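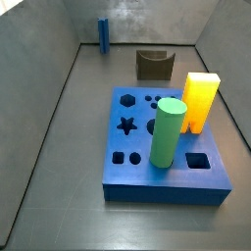
October 11, 2018

Varnovura trial kit, bench notes

Second day with the loan kit from Soltudmont and I'm already hoping we keep it. Unpacking was painless. Base plate, controller, wrist camera, finger set, shape board and blocks, and a thin manual that assumes you have wired an arm before (fair enough, we have). The one missing item was the spare finger pads. Have emailed.

Calibration first. The kit wants 100 poses for the wrist camera to arm fit and does them by itself once you press go. I went and made tea, came back, and it had saved the result and written a log I could read without a decoder ring! Compare that with the Tomoana unit last February, where I spent most of a week on the same job and still had to nudge the offsets by hand.

Logging is the best part so far. Both camera views, joint angles and finger opening all go into one folder per attempt with the same clock. 261 attempts saved since yesterday and every one opened when I checked. Disk use is a bit greedy, so someone please clear the old Werkska folders off the shared drive before next week.
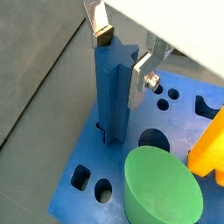
Insertion is what we borrowed it for, so most of today went on that. The default routine goes to a point over the target, stops, checks the wrist view, then comes down slowly and feels for contact. I've put the star at the top of the test list because its five points leave so little slack in rotation, and when the gripper has it upright just over its hole, you still get a bit of the dark recess in the wrist view to line up against. That sliver is more use than I expected. With a wider block I think we'd be going down blind, so try the side camera for those.

Things to change:
- Finger force. Default of 624 (their own units, no idea, the manual doesn't say) feels high for foam. Try lower.
- Approach height. Fine for the star, but check clearance when other blocks are standing on the board.
- Search pattern. It spirals out from the first contact. I'd like a small twist added, should be easy in the script.

Price as quoted is 3,000 for the full set, board included, and a year of software updates. I think that's good for what it does - the calibration alone would save us days. Not so keen on the cable, it's stiff and pulls at the wrist near full reach. Have asked if a softer one exists.

Next: round and square holes, then repeat the lot with the lamps off.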